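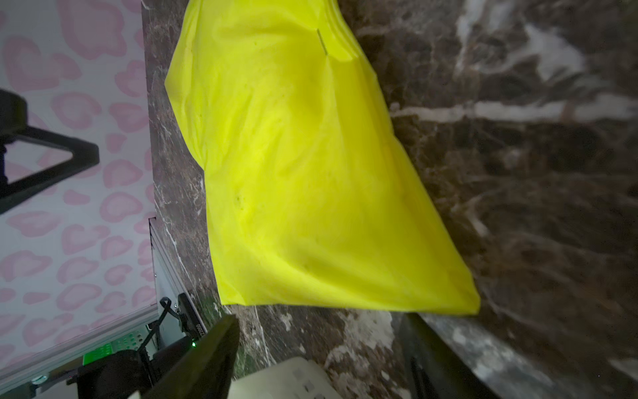
About Us — Bestasel Community Laundry

Home Drop-off Pick-up Days Prices About Contact

Bestasel > Who we are > Our story

Started in 2012. One shopfront, two washers, a dryer that tripped the power if you also boiled the kettle. We do washing for people who can't easily do their own. Older folks mostly, new parents, people just home from hospital, anyone between places. Pay what's on the board, or less if that's where you're at. No forms.

Adwoa Addo got it going after her mum broke a hip and the sheets piled up. She asked along the street who else was stuck and got a longer list than she was ready for. First winter was rough. Everything got dried on racks in the front window and the whole place smelled like a wet dog (we had no dog).

What we do

Wash, dry, fold. Bedding, towels, everyday clothes, school uniforms. Doonas on Tuesdays only, they hog the big machine. Ironing if you ask nicely and it's under a dozen shirts. No dry cleaning, no leather, no horse rugs. Someone always asks about horse rugs.

We go through 400 loads in a normal month, more in June when nothing dries outside. Last year we washed for 2546 households all up, which is more then we thought and we had to check it.

Pick-up runs cover our side of the river plus Koivisto Street and the flats behind it. If you're outside that, ring anyway. The van goes past a lot of places on its way to the tip and back.

How it works

Ring or drop in. We give you a tag number, you keep the stub. Colours and whites seperate if you can manage it, if not we'll sort it. Check your pockets please. We've had lip balm through a full load of someone's work whites and it took three goes to get it out.

Clean washing goes home folded, normally the next day. Two days for big bedding. Fragrance-free powder for everybody, has been that way since the second year, so if you like a scent you'll need to add your own at home. Stubs get lost, fine, just bring something with your name on it.

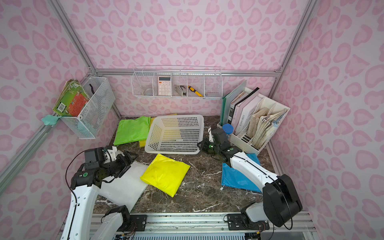

Same goes for mending. We're happy to sew on a button or fix a hem, small stuff, gold coin in the jar. Zips are hit and miss. Anything bigger we send to Fokia Alterations two doors up, they give our customers a decent price and don't make a fuss over it.

The people

There are 18 of us now, most part time. Adwoa still runs the place and still does the Tuesday doonas herself. Nobody starts on the mangle until they've done a month of folding, house rule. We train on the job and pay from the first shift — award rates, proper payslips. A few of the crew came to us as customers.

Hiring again before summer. Early shift starts at six, you need to be ok with stairs and with the radio. Ask at the counter.

Where the money goes

Power, water, powder, wages, the van. In that order some months. The hotel contract pays for a good chunk of it, we do the tea towels and aprons for the Asico cafe as well. New boiler went in on 23rd August, the old one is out the back if anybody wants it for parts. Free, bring a trailer.

No fundraising dinner this year. Too much work last time and the hall wanted a bond. If you want to help, the best thing is clean pillowcases in good nick, or spare coat hangers. Not wire ones, we have enough wire ones.

Visiting

Counter opens at seven, shuts at five, closed Sundays. Park around the side, the front spots belong to the chemist and they do notice. Ramp is on the lane side, push hard on the door, it sticks when it's humid.

Comments (3)

Jill: You lot did Mum's bedding all through winter, she still talks about how flat the sheets were. Thankyou!!

trev_b: is the boiler still going? can pick up saturday

Marnie: Do you take sleeping bags? Down ones. Couldn't see it on the prices page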